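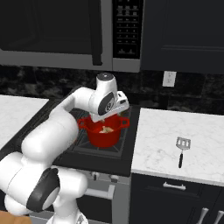
Week on low end and hand drums, continued from last time. We stopped at the point where the kick, the bass and the lowest conga all want the same space. Start there. Think of everything under 300 Hz as one pot, like the red one on the black stovetop up top. It only holds so much. Put in a long kick and there's less room for bass. Put in a fat bass and the kick has to be short. Most of the rough mixes handed in so far have both long. Fix that before touching any EQ.

## Order of work

1. Mute all but kick and bass. Loop 4 bars.
2. Shorten the kick until it sounds too short. Back off a little.
3. Bring in bass. Listen for the note after each kick, not the note on it.
4. Low drum next. If it vanishes, don't turn it up yet. Try tuning it first, a small move up or down.
5. Then the rest of the percussion. Then vocals. Keys last.

Do it in mono. Speakers at talking volume. Loud comes later, for a couple of minutes, to check the bottom isn't flapping.

## Kick length vs. kick pitch

Two seperate things and people mix them up. Length = how long the tail rings. Pitch = where the tail sits. A short kick can be very low. A long kick can be sort of high and still muddy the whole track.

If the kick tail has a clear note, check it against the bass line. Half step away from the root = that sour wobble everyone noticed in the Araújo example (second track played, the one with the bell pattern). Move the kick or pick another sample. Don't move the bass line for it.

## Sidechain

Bass ducks when kick hits. You know this. What I want you to watch:

- release time. Too slow and the bass is gone on the offbeat, and in this style the offbeat is where the bass lives
- depth. A little goes far. If you can hear pumping with the drums muted, fine. If you hear it with the drums in, ask if you meant it
- don't key it off the full drum bus. The congas will trigger it and the bass will stutter all over. Key off kick only

The Borkex compressor in the lab has its key input labeled backwards on one side, A is B. Check the lights.

## Hand drums recorded live

Not on a grid. Leave them off the grid. First instinct with a live take is to quantize, and the feel goes out of it right away. Line up the first hit of the phrase, let the remainder drift, then look at where it lands at the end of the phrase. If it's way out, cut at a rest and nudge the next phrase as a block.

Programmed hats go around the live part. So: move the hats. Swing setting by ear, since the player's swing isn't a fixed percentage anyway and changes when they dig in.

High-pass on shakers and bells, sure. On congas be careful. The open tone carries more low mid than you'd guess and once you cut it they sound like a tabletop.

Room mics: keep them, quiet. Roll off the bottom. If the room is boomy use them only in the breakdown.

## Call and response

Short section, we ran out of time on this. Lead voice calls, group answers. On a dance version you normally don't have the whole song's worth of lyrics, so you pick. Keep the pair together. A call with no answer, looped, gets tiring fast. An answer with no call can work as a hook, e.g. over the drop.

Leave the breath before the call in. It tells the dancer something is coming.

Delay throws on the last word of the answer, filtered, never across the next call. Delay time: try dotted eighth, then try something slower if the tempo is up.

## Listening for next time

- Zusis 12-inch, both sides. A side for bass and kick, B side for how long they wait before the bass enters (longer than you'd dare)
- the original album version of the same song. Write down what got thrown out
- your own rough, in a car or on a phone, no notes, just once

## Hand in

2 bounces: one with the low end as you had it, one after the steps above. Same loudness please, match them by ear or with the meter. Louder always wins otherwise and then we learn nothing. Leave headroom, no limiter on the master.

Also a half page on what you changed. Frequencies if you rememeber them, plain words if you don't. "Made the kick shorter, bass came forward" is a fine sentence.

Upload to the course folder or bring a drive to Gilberg, room with the big monitors. Label files with your last name and BEFORE / AFTER. Not "final".

Reverb on drums is next time, bring a dry loop.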